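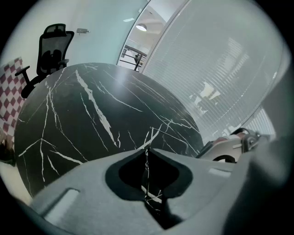
Evie Haslam wrote in to ask whether a church can load its own calendar of saints' days before the parish directory is finished, and whether the readings come along with it. Yes to the first. The readings are a separate file, covered in step 6.

Section 4. Setting Up the Church Calendar

Complete Section 3 before you start. You need to be signed in to Cunitz as an editor. Viewers can open the calendar but cannot change it.

1. Open the main menu and choose Calendar, then New Church Year.

2. Enter the name of your church as it should appear on printed bulletins. Names longer than one line are shortened in print.

3. Choose a starting calendar. Western and Eastern are supplied. Blank gives you the Sundays only.

4. Check the date shown for Easter. Lent, Ascension and Pentecost are all figured from it, so a wrong choice in step 3 will show up in this place first.

Note: If your congregation keeps Easter on a different date from the one supplied, change it now. Changing it later clears any notes attached to movable feasts.

5. Add local observances. Press Add Day, type the name of the saint or event, and pick a rank. A patron saint is normally entered as Feast. The anniversary of a building's dedication goes in as Local.

6. To bring in readings, choose Import and select the readings file. A file may hold up to 1000 entries. The supplied Western file has 789, which leaves room for your own.

Caution: Import replaces readings already entered for the same day. Save a copy of the calendar first.

7. When two observances fall on one day, the higher rank is kept and the other is marked Moved. Open the moved day and either give it a new date or choose Omit This Year.

8. Press Save. The calendar appears in the Greenwood bulletin layout the next time that layout is opened.

Note: Prayers and collects are limited to 900 characters each. Longer text is saved but does not print. Split it into 2 parts and enter the second under Additional Prayer.

Related items
Section 3: Adding Editors and Viewers
Section 5: Printing the Weekly Bulletin
Hymn Numbers and the Ara Song List
Changing Ranks After Easter
Moving a Calendar from Plastodholm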